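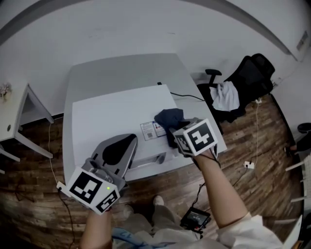
**To:** Didby Menders and Sorters list
**From:** Orestis Panagiotou
**Date:** 2023-10-17
**Subject:** Re: Dark cloths, and which box they live in

Dear Prodromos, dear all,

Thank you for your patience with me, I have been meaning to answer this since the weekend and kept getting called away to look at curtains. Prodromos wrote:

> Hello everyone. I was in the store cupboard at Fanach looking for something dark to back a quilt with, and I went through 5 boxes before I found any navy at all, and then it was screwed up under a pile of tea towels and creased like an old map. Could we please agree on one place for the dark cloths? And could someone tell me whether we fold or roll, as I have been told both, very firmly, by different people?
>
> Also, is a lid going spare? Mine has split along one side.
>
> Prodromos Kyriakidis

I'm sorry about the creases! I suspect some of those were mine from the summer, when we were clearing up in a hurry before the hall was locked.

On the question of where, I would be very happy with a box for dark things only, navy, black and that deep green we seem to have so much of. The wide flat sort with the plain lid suits cloth far better than the tall ones, where everything sinks to the bottom and you end up with your whole arm in there. Please put it on the second shelf at Fanach, on the left as you go in, next to the wadding.

As for folding or rolling, my own habit is to fold the small pieces and roll anything longer than the table. My mother rolled everything, pillowcases included, and she had the tidiest cupboard in the street, so I won't argue with anybody who prefers it. What does help is giving the cloth a good shake first and laying it out flat on the lid, smoothing it from the middle with your palms. Fold it in half, then in half again, and put it in with the folded edge facing up (you can then run a finger along the edges and find your colour without lifting the lot out).

If a piece is badly crumpled, do leave it on the ironing pile and I'll take it home. I have the big board up most evenings at the moment and the radio for company, so it is no trouble at all.

Prodromos, I do have a spare lid, left over from the Tsolakis sale, and I think it will fit yours if you press the corners down one at a time. I can bring it on the next sorting evening, or you are welcome to call in for it. There are 8 cushion covers here for you as well, two of them wanting zips.

Could whoever borrowed the long tape measure let me know they have it safe?

With warm wishes to you all,

Orestis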